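Momadari Board Register
Conflict of interest and delegations software for nonprofit organizations

Momadari Board Register is a hosted record-keeping product for the boards of charities, membership associations and community foundations. It holds declarations of interest, gift disclosures, spending delegations and board resolutions in one searchable register, with access set by role.

Each director receives a personal sign-in and is asked to confirm or amend their declarations before every meeting. Where an agenda item matches a declared interest, the chair and the secretary are notified when the board papers are issued. Entries cannot be deleted – a correction is added beneath the original, with the name of the person who made it.

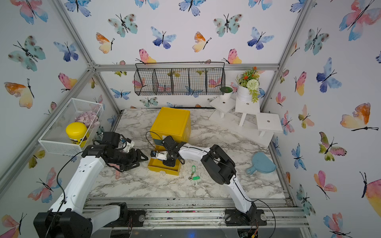 Delegations are recorded by position, so that a change of office holder does not require a new instrument. The standard edition allows 15 named users and 11 delegation levels. Additional users may be purchased in groups of 10.

Reports may be exported for auditors at any time. The annual governance report, normally prepared in September, lists all declarations made during the year and any that remain outstanding.

Product code: 292
Edition: Standard
Subscription term: one year, renewable
Supplied by: Oscombe Governance Services
Optional add-on: Plundum meeting minutes module

Setup includes the transfer of one existing register in spreadsheet form and a training session for the board secretary. Paper registers can be transferred under a separate quotation.

Sales inquiries should be directed to Lucrezia Ruggiero, Client Services. Questions about data retention and user access are handled by Fahad Rizvi, Product Support.

Page last reviewed 7 Mar 2024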